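Notebook / Manipulation / Teleop
2022-04-03
Entry by Morenike Garba

PC assembly task, hand-led and remote demonstrations

Carried on from Benedita's notes on the desktop task. Aim for this block was a set of clean demonstrations of the part moves, split into short segments instead of one long take. The long takes train badly. The pauses between parts get learned along with the motion, and the policy then sits still over the tray waiting for nothing.

Segments as now defined in the task sheet:

CPU from tray recess to socket
memory, one module per segment
hard disk in its caddy, tray to drive bay
slot bracket, tray to rear of case

Two ways of showing each one. Hand-led means I hold the wrist, with the arm in gravity compensation, and walk it through. Remote means the Stilholm handset from the desk, watching the fixed view and the wrist view. Same start pose for both, same logging, 60 Hz on joints and gripper width. Force at the wrist is logged too, but see below.

Case goes on its side on the slatted table, side panel off, long edge against the stops. I moved the tray closer to the case than in Benedita's layout. With the old spacing the wrist went near its joint limit when turning for the drive, and the operator had to back out and start over.
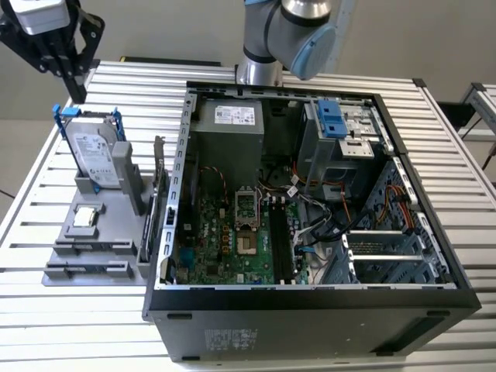 The CPU segment is the one that eats time. Retention bracket has to be up before the segment starts; it is not part of the task at this stage. Grasp is by two opposite edges, closing at the slowest setting. Hand-led is clearly worse here. My hand on the wrist puts a small twist into the approach, and at the socket that twist is larger than the clearance. Remote with the motion scale turned down gives a straighter descent. Droker's default scale is too coarse for this. I set it to 10 percent for the last part of the move and left the rest alone.

For the drive it goes the other way. Hand-led is quick and the paths look natural. The caddy wants a slight tilt going in and then a push, and I can feel when it lines up. On the handset there is nothing to feel, so operators tend to hover, then push too hard. Benedita's view is that this is a training issue and will fade. My view is that we should just take the drive segments hand-led and not mix them. Left open.

Force channel: hand-led recordings include my own push on the wrist, so the numbers are no use as contact force. I have marked that column invalid for all hand-led files. Please do not average it in. The remote files are fine once the zero is taken with the gripper hanging free. Taking the zero with a part already held shifts everything by the part's weight, and I found old files where this was done.

Wrist view, remote operation. Main complaint from operators is that the fingers hide the contact point just when it matters. True for the socket, less so for the bay and the slots. Tried a lower approach angle so the operator looks along the board more than straight down on it. Fingertips are then readable against the board, at the cost of less room between the gripper and the chassis rim. Set a keep-out plane along the rim in the Tirkusier planner. It stops the arm with a soft limit, and the operator can still slide along it. 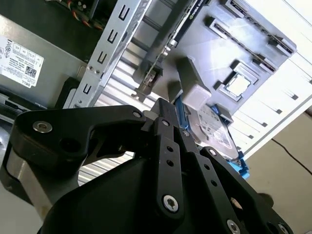
Logging and file state

Demonstration count in the store is 157 after pruning, all segments together. Pruned anything with a regrasp, anything where the operator let go of the enable switch mid-move, and the files with the clock fault. The clock fault is on the handset side: its time stamps drift against the arm controller if the handset has been left on between sessions. Restarting it clears the drift. I added a check to the Lopes script that compares both clocks at the start and refuses to record if they differ by more than 2 ms.

Labels: please use the segment names from the task sheet, in full. "RAM," "mem" and "dimm" are all in the store now for the same thing and the loader treats them as separate tasks. I will merge the old ones.

Open points

Scale change near the socket is a key press at present. It should switch by height above the board. Needs a board plane in the config – I can fit one from three touch points.

Memory segments not started on the new layout. Expect the same trouble as the CPU with hand-led. Start with remote.

Finger pads are worn at the tips. Swap before the next CPU set and take the gripper width zero again afterward.

Benedita to look at the old force files and decide whether any can be rescued by subtracting part weight. If not, drop them.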